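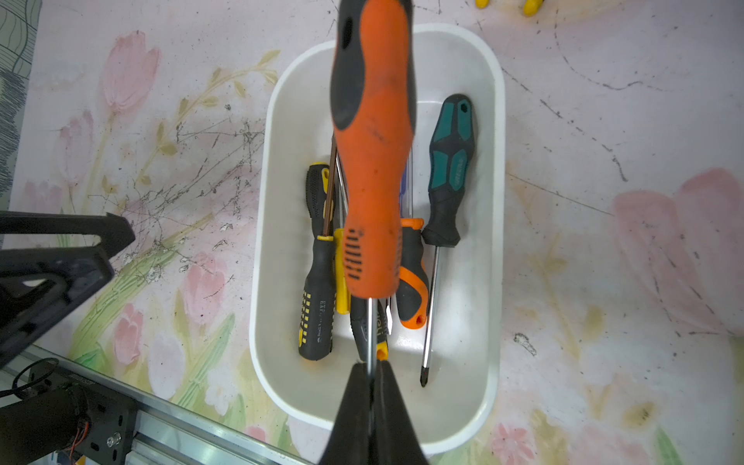 Readers of the first edition wrote that a screwdriver handle should be judged by the hand and never by the catalogue, and the remark still appears in most discussions of the Cledport pattern.

The Cledport pattern is a form of screwdriver handle named after the town of Cledport, where cutlers and file makers turned to hand tools as the demand for files fell. It is defined by a swollen grip, a narrow neck and a flat rear face. The pattern was first made in boxwood and later in moulded plastic.

Construction

Early handles were turned on a lathe and bored to take a square tang, which was driven in hot and held by a brass ferrule. The joint worked loose if the wood dried out. Makers in Preltness replaced the tang with a winged shaft, pressed into a slightly undersized hole. This form needs no ferrule and resists twisting better, though a damaged handle cannot easily be renewed.

Moulded handles came into use with Plutine, a cellulose-based plastic sold as rod and cut to length. Plutine is tough and takes a good polish, but it gives off a sour smell with age and may turn white on the surface. The bloom can be washed off with warm water and soap. Later handles have a hard core with a softer outer layer, which improves grip when the hands are oily.

Sizes

The Preltness list of hand tools gives a standard handle length of 104 mm for general work and 149 mm for heavy work. Shaft length is listed separately. A wider handle lets the user apply more turning force for the same effort, and for this reason small screws are best driven with a thin handle – a thick one can strip the thread or shear the head.

Variants

The Kobori variant has six flats in place of the rounded swelling and does not roll on a sloping bench. It was listed in one length only, 155 mm, and was mainly sold to coach builders. Surviving wooden examples often have a split rear face, caused by striking with a hammer.

See also: Ferrule; Tang (tools); Turnscrew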